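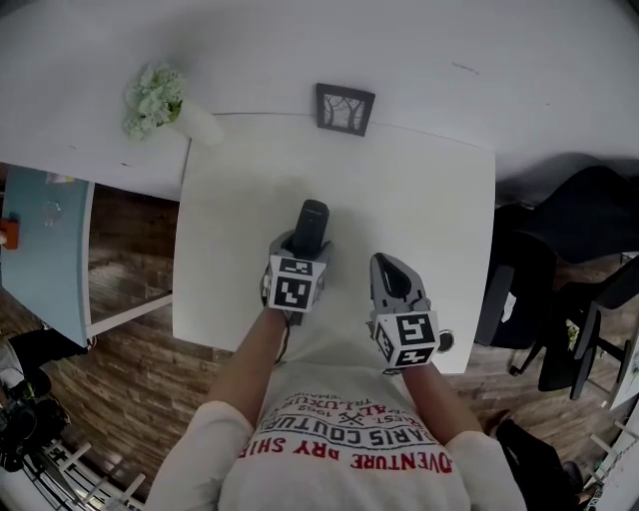
Home Issues Archive Submit Contact

3.2 Hand-held collection and pose recovery

All demonstrations in the Masudby set were recorded without a robot present. The operator works at a table with one gripper in each hand, and the motion of each gripper is recovered offline from two sources: visual-inertial odometry computed on the gripper's own camera, and the marker cube fixed above the handle, as seen from the head camera. The first source drifts slowly and is almost always available. The second does not drift but is lost whenever a forearm or the other gripper blocks the cube. We therefore treat the cube as a correction signal and let odometry carry the estimate between sightings.

Let T_h be the head pose and T_g the gripper pose in the table coordinate system. At each head frame where at least one cube face is decoded, we form a relative measurement T_h^-1 T_g and add it to a sliding-window graph. The window holds 50 keyframes. Measurements taken from a single face at a steep angle are known to flip between two solutions, so we keep both candidates and discard the one that disagrees with gravity as measured on the gripper. Where neither agrees, the frame is dropped.
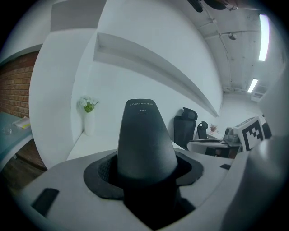

The two gripper trajectories are solved jointly. In an earlier version of the pipeline (Plemorov, release 4) each hand was solved alone and the two were aligned at the end, which left a slowly varying offset between the fingertips. The offset was small during free motion but large enough to spoil handovers, where the two sets of fingers must meet at the same point. Joint solving removes most of it – the remaining error is dominated by the calibration between cube and fingertip, which we repeat each time a cube is removed.

Of the 955 episodes processed this way, we kept those in which both grippers had a valid pose for at least 90 percent of the frames. Rejected episodes were mostly ones where the operator leaned far over the table and the head camera lost both cubes at once. We did not attempt to repair them. Finger opening is estimated separately from the gripper camera and is not part of the graph.

Figure 3. Gripper-camera view used for odometry and for the estimate of finger opening. 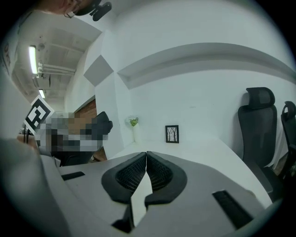
Tello objected, in comments on the draft, that a threshold on valid frames says nothing about where the gaps fall, and that one long gap during contact does more harm to a learned policy than many short gaps during approach. We agree with the point. A second filter was added which rejects any episode with an unbroken gap overlapping a finger closing event, regardless of its total coverage. The policies reported in Section 4 were trained on the set that passes both filters, and the Clirnell baseline was retrained on the same set so that the comparison is not affected by the change.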